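Split pea soup, peas still hard after simmering

tudose114
Posted 30 August 2020

Batch was 3 quarts of stock, one pound of split peas, a ham hock.
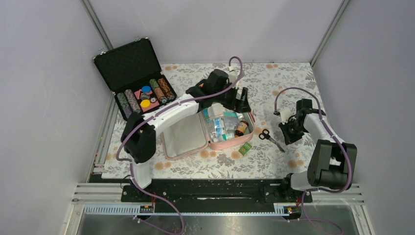
Simmered with the lid on for two hours and the peas are still grainy. Stock was salted from the start.

plorkemum
Salt is your problem. Add it at the end.

zunari_k
Disagree. Salt has little effect on split peas. Old peas or hard water will do it. How long was the bag open?

tudose114
Since March. Tap water here is hard.

zunari_k
Then try 1/4 tsp baking soda per pound – no more, or it tastes soapy.

plorkemum
I still hold the salt back. The hock reduces salty anyway.

tudose114
Will run the next pot with new peas and filtered water, salt unchanged.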